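Bravov Shirt Folding Set
README, maintained by Jomar Umali

What is in this release

This release contains demonstrations of spreading and folding one kind of item: a long-sleeved top. All of them were made by people with hand-held grippers. No teleoperation was used. We collected the data in January for training the Hereson policy, and later we decided to share it with the other groups who use the same gripper.

The release has 3897 episodes. One episode is one attempt, from the first closing of the jaws to the moment when both hands are back outside the table edge. Failed attempts are kept and have the label "incomplete". Please do not delete them before you read the section about labels.

Files

episodes/ has one folder for each attempt. In each folder there is the wrist video of every gripper, the gripper width over time, the pose track and a small text file with labels.
splits/ has the lists for training and for testing. The test list was chosen by operator, so the people in it do not appear in the training list.
tools/ has the Dizon reader and the script for aligning the clocks. Run the script one time after download. The videos are not aligned as delivered.

How the episodes were recorded

Each operator worked with 2 grippers, one in each hand. Often more than one person was working at the same table, so the view of one gripper may contain the arms and the tools of another person. We did not filter such episodes. If your model needs a clean view, use the field "other_hands" in the label file.

The operators got a short instruction: lay the top flat, bring the sleeves over the body, then fold from the hem. We did not tell them which sleeve goes first. Both orders are in the data, and some operators changed their order during the day.

The lens is a very wide one, so straight table edges look curved. The calibration files are in tools/calib. We tried to train on the corrected images too, but the corners became too soft, and the final Hereson runs use the original images.

Labels

Every episode has a stage label for each second: spread, sleeve, body, release. The labels were written by hand and checked by a second person. The border between "spread" and "sleeve" is the weakest one. When an operator pulls a sleeve to make it flat, it looks very similar to the start of a fold - two careful people can disagree here, and they did.

"incomplete" means the top was not folded at the end. It does not mean the motion was bad. Many of these episodes have a good first fold.

Sample views

Wrist views with the color-blocked top on the white table:
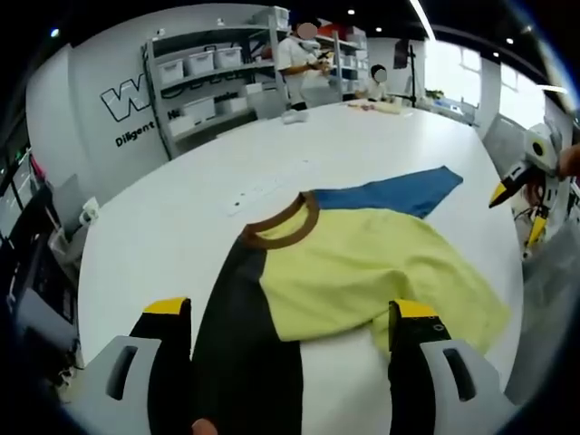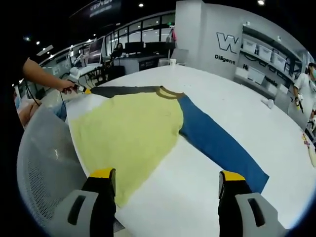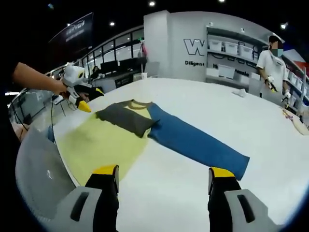

Known problems

In 35 episodes the pose track jumps when the gripper comes close to the table. They are listed in splits/pose_jump.txt.
In 5 episodes the left and the right video were exchanged. We corrected the names, but the old checksums will not match.
The plain white table gives few points for tracking. The pose is better when the background of the room is in view.

Faces

Faces in the videos were blurred by the Esix tool before release. If you find a face that was missed, write to Jomar Umali with the episode number and the time. We will replace the file.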